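24th December

Glue notebook, Javholm bench. Building mostly dark, heating on its holiday schedule, which the hide glue noticed before I did.

Batch 8 of the Perum granules went into the pot this morning after an overnight soak. Smell as expected. Thinned it until it ran off the brush in a string and did the maple lap joints first, then the pine. Clamped the lot and went for coffee, which had also gelled, more or less.

Yesterday's maple set came out of the clamps and went on the tester. Best joint let go at 341 pounds, worst at 100. Same glue, same board, same idiot with the brush. I suspect the low one sat open too long while I looked for the second clamp, which was on the first clamp's hook. The Rundano sheet promises 1000 for this joint. I would like to meet their maple.

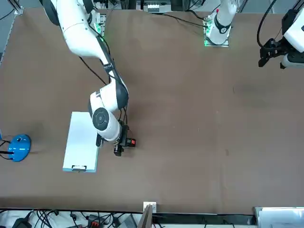

White arm over the big brown table.

Pine results are no use for comparison. The wood tore before the glue line did, in every piece. Good news for the glue, bad news for the chart, where pine now has a column full of dashes. Leave it in anyway — somebody will ask.

Changes for the next batch: warm the pieces first, lay out the clamps before opening the pot, and write the time on each joint in pencil. Marker bleeds into the end grain and then we all argue over whether it says 1 or 7.

The Phetsri fish glue is still in the fridge, unopened. It wants its own brush. Label the jar better, it is on the same shelf as the mustard.

Pot off, lid on, tester unplugged. Maple stays clamped until Monday.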